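Tuesday, December 10, 2019
By Oana Marinescu

Setting Up Your Lellow Drying Cabinet
Part Two: From the Box to the First Load

By now you should have read through Part One, checked the parts against the packing sheet, and picked a spot for the cabinet. If you haven't picked the spot yet, take your time over it. A good many of the letters we get at Carncombe come down to a cabinet that was pushed into a tight corner on the first day and stayed there ever after, and it's much easier to think about that now, while the thing is still light and empty, than it will be once the rods are hung with shirts.

Choosing the spot

The Lellow stands 32 inches tall with the feet on. It likes a level floor, a wall behind it and a bit of air on both sides – a hand's width is plenty. A laundry room is the usual place, but we know of cabinets living happily in hallways, back porches (closed in, please) and one very large pantry. Tile, vinyl and wood floors are all fine. On deep carpet the feet sink and the door starts to swing open by itself, so if carpet is what you have, put a flat board underneath.

CAUTION: Do not set the cabinet in a bathroom within reach of the tub or shower. Do not block the vent slots at the top rear.

Putting on the feet and rods

You will need a Phillips screwdriver and somebody to hold the other end. It can be done alone, and I have done it alone, but it isn't much fun.

1. Lay the cabinet on its back on a blanket or on the flattened box, with the door taped shut. Leave the tape on until step 5.

2. Screw the four feet into the threaded holes in the base. Turn them by hand as far as they go, then back each one off half a turn so that you have something left to adjust with.

3. Stand the cabinet up, one person on each side. Lift from the base and never from the door handle.

4. Rock it gently from corner to corner. If it wobbles, turn the foot on the short side out a little at a time until the wobble is gone.

5. Peel off the tape and open the door all the way. You'll find the hanging rods in a cardboard sleeve on the floor of the cabinet, under the foam.

6. Slide each rod into the left-hand socket first, push it against the spring, and let it settle into the right-hand socket. There should be a small click. Give it a tug downward to be sure.

7. Fit the drip tray on its runners with the lip facing you. It will go in backward if you push hard enough, and then it is a real nuisance to get out again.

NOTE: On cabinets made before last June, the sockets have no spring. The rods on those are held by a little plastic collar that slides over each end. If you have collars in your parts bag, yours is the older kind, and you should skip the push in step 6 and slide the collars on instead. Both kinds hold the same weight.

Plugging in

The heater draws 800 watts, so an ordinary household outlet will do nicely. Plug the cabinet straight into the wall. Extension cords and power strips are not suitable, even the heavy ones, and an outlet already shared with a clothes iron or a space heater is asking for a tripped breaker.

1. Check that the dial is set to OFF.

2. Run the cord out through the notch at the back so that it isn't pinched between the cabinet and the wall.

3. Plug it in. The small amber light beside the dial will come on and stay on.

4. Turn the dial to LOW and close the door. You should hear the fan start within a few moments.

If the light comes on but the fan stays quiet, open the door and close it again with a firm push. There is a switch in the door frame that has to be pressed in before anything will run, and a new door seal can be a bit stiff. Cornel Nedelcu on our service desk suggests wiping a new seal with a barely damp cloth and leaving the door shut overnight, and that does soften it up.

The empty run

Before you hang a single sock in there, please run the cabinet empty on HIGH for one full turn of the dial. There is a light coating on the heater that burns off the first time, and it smells something like a toaster that has sat in a cupboard all summer. Open a window. The smell is harmless and it fades, but it does cling to wool, and I'd hate for your good sweater to be the one that soaks it up.

When the dial gets back to OFF, the fan keeps going for a while to cool things down. Leave the plug in until it stops by itself.

CAUTION: The guard over the heater gets hot enough to burn. Keep children away from the open door during the empty run and for a while after.

Your first load

Start small! I know the temptation is to fill every rod, and the cabinet will take a full load perfectly well once you know its habits, but a few cotton shirts on LOW will teach you more. Spin or wring everything well beforehand. The tray is there for the odd drip, and it was never meant to hold what comes out of a soaking bath mat.

1. Hang shirts and blouses on hangers, top button done up, with a little space between them.

2. Hang pants by the cuffs.

3. Set the dial to LOW for anything with elastic in it and MEDIUM for plain cotton.

4. Check halfway. Turn the thicker pieces around so that the side facing the door gets its share of warm air.

Leave gaps for the air to move up through the load. If the shirts at one end come out dry and those at the other are still clammy, there is most likely a sleeve lying across the floor vent.

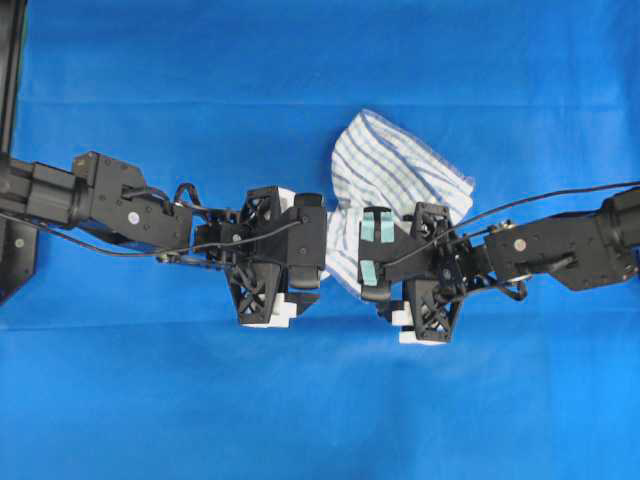

TOWELS AND HOUSEHOLD LINENS

A crumpled towel will dry on the outside and stay damp in the folds for hours, so a minute spent straightening it out is well worth your while. Hold it by two corners, give it a good snap, and drape it lengthwise over a rod with the two halves pulled slightly apart. Woven kitchen towels can go on the lower rod, one layer thick. Thick bath towels belong on the top rod and will want MEDIUM or HIGH.

1. Do towels as a load of their own if you can. They shed lint, and dark pants will pick it up.

2. Never lay a towel flat on the floor of the cabinet or over the heater guard.

3. Sheets should be folded in half once and hung across both rods, like a tent. Swap the inside to the outside partway through.

4. Take napkins and pillowcases out while they still have a trace of damp in them, if you plan to iron. Pascu linen clips (sold separately) are handy for the small pieces, though clothespins do just as well.

NOTE: Fabric softener leaves a film that slows drying and builds up on the filter. You can use it, but use less than the bottle says.

After the load

Empty the tray, wipe the inside of the door and leave it open a crack until the next time. The lint filter is behind the slotted panel at the bottom – it lifts straight up – and it should be brushed off after every towel load and washed in warm water after 200 hours of use. Let it dry completely before you put it back. Spare filters can be ordered from our Grastmont warehouse with the card in the back pocket of this booklet, and the part number is printed on the filter frame.

Part Three covers the timer, the wool shelf and moving the cabinet to another room.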